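Chest of drawers

A chest of drawers is a piece of furniture made up of a case holding several drawers, usually one above another. It is among the most useful things ever put in a bedroom, and its story is far livelier than its plain shape suggests!

Origins

The drawer began as an answer to an old nuisance. Early storage chests opened from the top, so anything at the bottom could only be reached by lifting out everything else. Joiners first added a single drawer beneath the main box (a form often called a mule chest), then a second, and in time the lid vanished altogether. By the late seventeenth century the full chest of drawers was common in well-off English homes, and within a few generations it had spread to much humbler rooms.

Construction

The clever part is the drawer itself. In older work the sides are joined to the front with dovetails, wedge-shaped cuts that lock together and resist being pulled apart every time the handle is tugged. It's a wonderfully neat joint, and a well-cut one can still be tight after 200 years. The bottom is a thin panel, often slid into grooves so that it can swell and shrink with the weather. Wooden runners carry the weight, and a rub of candle wax is the traditional cure for a drawer that sticks.

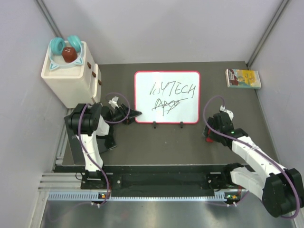

Modern drawers often travel on metal slides with small rollers or ball bearings, which let them come out smoothly even when heavily loaded. Many have a catch to stop the drawer from falling out, and some close softly by themselves.

Types

The family is a large one. A tallboy is one chest stacked on another, while a lowboy is a short, table-like piece on legs. The Wellington chest is tall and narrow, with a hinged flap down one side that locks every drawer at once – a lovely idea. Campaign chests split into 2 parts for travel and have handles set flush with the surface. Bedside chests are the smallest of the lot, and their tops tend to collect whatever their owners want within reach.

Safety

Tall chests can tip forward if several drawers are opened together or if a child climbs on them. Fixing the case to the wall with a bracket or strap greatly lowers the risk, and heavy things are best kept in the bottom drawers.

See also: Bureau; Cabinet; Dovetail joint; Tallboy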